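Breakable braid leader for slow-pitch jigging, 300 ft of water

kneeboard_tom
I'm rebuilding a conventional setup for the November run off Vunstead and want to settle the leader question before I spool. The reel is a Kneath two-speed that holds 385 yards of 30 lb braid by my own line counter. Current leader is 11 ft of 40 lb fluorocarbon on an FG knot. I lost two jigs at the knot last season, both on the retrieve, both with the drag set at 9 lb. Is the knot the weak point, or is the leader too long and wearing in the guides?

saltgauge
Length is your problem. At 11 ft the knot sits on the spool for the last part of every retrieve and goes through the guides twice per drop. Cut back to 6 ft and the knot stays outside the tip when the fish is at the gaff.

drift_north
Disagree. A properly seated FG passes guides for a full season. If it failed at 9 lb of drag on 30 lb braid, it was not cinched down. Wet it, load it to at least half the braid rating with gloves on, then trim. Most people stop pulling when the color changes and the wraps still have slack in them.

kneeboard_tom
I did stop at the color change. Didn't know there was more to it. Jigs are 300 gram Plolis center-balanced, if that matters.

saltgauge
It matters some. A heavy jig on a stiff rod puts a shock load on the knot every pitch. That is fatigue at the knot, and a tighter cinch only delays it. Retie every trip regardless.

reelshim
Check the guides before blaming either one. I had a Grakilus rod with a hairline crack in the third ring. Could not see it, found it by pulling a cotton swab through. It cut braid just above the leader for months and I kept retying a good knot.

drift_north
Seconded on the swab. Also look at the line roller or level wind if there is one.

kneeboard_tom
No level wind. Swab caught on nothing. I retied last night, 6 ft leader, loaded to 15 lb on a hand scale, and it held for five minutes with no slip.
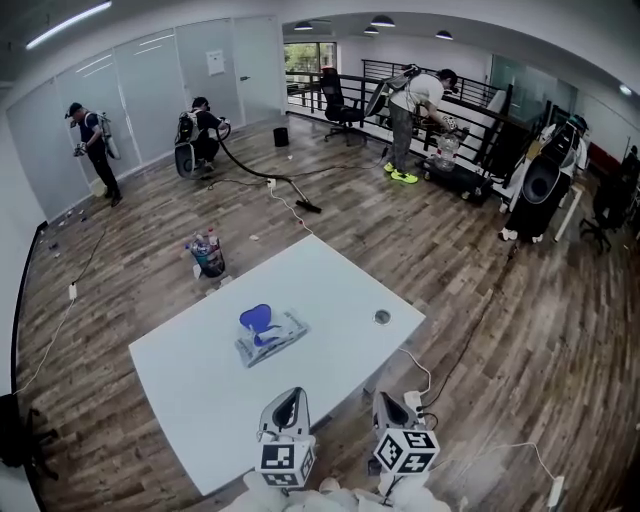

saltgauge
Static load for five minutes tells you about slip and nothing about fatigue. Drop the same jig for a full day, then cut the knot off and test that one.

drift_north
Fine, but test a fresh one beside it or the number means nothing.

Contact us | Terms | Copyright 2022 | Back to top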